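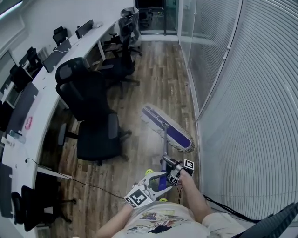 Pulard Runway Walking Boot, Model 62

Women's and unisex ankle boot with stacked heel
Black, oxblood, bone
Made in Clisetville

The Model 62 started as a show boot. Stylist Gizella Veres needed one pair that could go down a runway in the evening and be worn by the same model to castings the next morning, and the sample boots she was being sent were either too stiff to walk in or too soft to hold their shape under lights. Pulard cut the first pattern for her and kept it in the line after the show. The boot sold now has the same last and the same heel. The lining was changed once, from cotton drill to calf, after the first season.

Construction

The upper is full-grain calf, cut in two pieces with a single seam at the back. There is no side zip. The boot pulls on over two elastic gussets, which are covered in the same leather so that they don't show from the front. A pull tab is sewn inside the back seam.

The sole is leather with a thin rubber half-sole already fitted. Show boots are often sent out with bare leather soles, and models have them rubbered backstage before they walk. With this pair that step isn't needed. The heel is stacked leather, 42 mm high, with a replaceable rubber top piece. Any shoe repair shop can change it.

The toe is almond shaped, slightly squared at the tip. Lajos Pálfi, who makes the lasts, widened it by 3 mm across the ball of the foot compared with the earlier Model 42 ankle boot. Customers who found the 42 narrow should try their usual size in this one before going up.

Specifications

Upper: full-grain calf
Lining: calf, undyed
Insole: leather over cork
Outsole: leather with rubber half-sole
Heel height: 42 mm
Shaft: ankle height, elastic gussets
Closure: pull-on
Last: Pálfi 202
Sizes: EU 35 to 46, half sizes from 36 to 43
Widths: standard only

Fit

Most people take their regular size. The instep is medium. If you have a high instep the boot will feel tight going on for the first week or so, and the gussets will ease after that. We don't recommend sizing up for this reason, as the heel will slip once the leather has given.

For runway use, order the size you'll wear with the hosiery you'll wear. A half size makes a real difference over bare feet. Agencies ordering several pairs can ask for the fitting set, which goes out on loan in whole sizes and comes back in the same carton. Return shipping on the fitting set is paid by the agency.

Colors

Black is a flat finish and takes ordinary cream polish. Oxblood is hand-stained, and pairs differ slightly from one another. Bone is the unstained leather with a light wax. It marks easily and will darken with wear, mostly at the toe and along the back seam. We can't take back bone boots for color change.

A patent version was shown in October and has not gone into production.

Care

Wipe with a dry cloth after wearing. Use shoe trees if you can, and leave a day between wears. If the boots get soaked, stuff them with newspaper and keep them away from radiators. Cream every few weeks in winter, less in summer. Do not use silicone spray on oxblood or bone.

Resoling is done at our own bench by Kornél Balogh. Allow 3 weeks. The boots can be resoled more than once as long as the welt is sound, so send them in before the half-sole has worn through to the leather.

Comments from buyers

"Wore these for two fittings and a show on the same day. Feet fine by the end. The pull tab could be longer." Brendan Hayes

"I bought the oxblood after seeing them on a rail at a Zoubi shoot. Darker than I expected but I kept them. They go with wide trousers better than with narrow ones, because of the toe." Thắng Hứa

"Half size down from my sneakers was right. Stiff across the instep at first."

Ordering

The Model 62 is sold through this site and at the Gaklow showroom, where all three colors can be tried on. Showroom appointments are offered until 6 p.m. and walk-ins are seen when there is a free fitter. Black is normally held in stock. Oxblood and bone are made in batches, and the product listing will show a waiting date if your size is out.

Unworn boots can be returned in their original box. Please try them on carpet. Pairs with marked soles are treated as worn and can be exchanged only for a fault.

Stylists and editors requesting loans should write to the press desk with the shoot date, sizes and the name of the title. Loan pairs are black unless otherwise agreed.

Also in this line

Model 42 ankle boot, side zip, narrower toe
Model 202 knee boot, same last, 42 mm heel
Replacement top pieces, sold in pairs
Cedar shoe trees for last 202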